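Let the Old Stones Be Old Stones

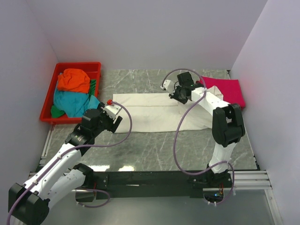

Rocío Palomino wrote to me after my last piece and told me I was a spoilsport. People have always loved a mystery, she said, and if a few thousand of them want to believe the stone rings at Wivalton were a landing marker for visitors from the sky, what harm does it do, and who made me the one to go around shutting doors?

I have been carrying that letter around in my head for a couple of weeks now, because I like Rocío and because she has half a point. I grew up on those paperbacks too! I had a shelf of them, with the sunbursts and the pyramids on the covers, and I read them under the blanket until my eyes hurt. Nobody who has done that can look down on a person who still feels the tug of it.

But I do think there is harm, and it lands on the people who built the thing. The rings at Wivalton are made of 40 stones, most of them dragged from a quarry on the far side of the ridge. You can walk to that quarry in an afternoon (bring water, there's no shade) and see the places where blocks were split away and others were started and given up on. Somebody made a bad cut there. Somebody else, I imagine, had a few words to say about it. When a website tells its readers that no human hand could have done this work, it takes that bad cut and that argument and throws them out, and what's left is a good deal duller than what was there before.

The number that gets passed around is 600 tons for the largest stone. I have seen it on Gekgate, copied word for word onto a dozen other pages, and never once with a note about who weighed it. Lucero Restrepo, who spent 17 summers digging there, puts it at 12. Twelve tons is still a terrible thing to move with rope and timber, mind you, and I wouldn't want to be standing downhill of it. It's just a job that people could do, if there were enough of them and they were stubborn.

I'd also ask why it's always the same sort of places that get handed over to the spacemen. No one writes that a cathedral was beyond the masons who raised it. We have decided that some grandparents were clever and some must have had help, and I find I mind that more the older I get.

So Rocío, keep the paperbacks. I've kept mine. Read them on the porch with something cold to drink and enjoy every page. Then come out to the ridge with me in May, when the path is dry, and put your hand in one of those old wedge holes. I'll bring the sandwiches.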